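Search this site Enter keywords

Prakska Toy Library: Mixed-Stock Sorting, Progress Report to Vilta
Prepared by Rocío Vidal
Reporting period ending March

Work this period covered the mixed stock received from the Goicoechea depot. Of the 201 items on the intake sheet, 200 have been catalogued under the revised colour and material codes. The remaining item has no legible tag and is held pending a decision on its category.

Open metal bins remain the standard holding unit for unsorted stock. Soft goods and hard toys share a bin at intake and are separated at the second pass. Worn floors are acceptable under the current handling standard, provided there are no raised edges that could snag fabric. 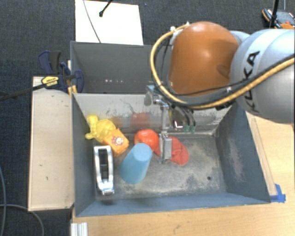 Cloth items continue to take longer to code than hard toys. A crumpled piece has to be opened flat before its size can be entered, and red fabric was miscoded as orange on 9 records. Those records have been corrected and the colour chart at the sorting bench replaced.

Expenditure is within the approved budget. Delivery of 2 replacement bins from Honow has slipped to next period; the cost is already committed. We request approval to carry the unspent labelling allowance forward. The cleaning schedule is unchanged.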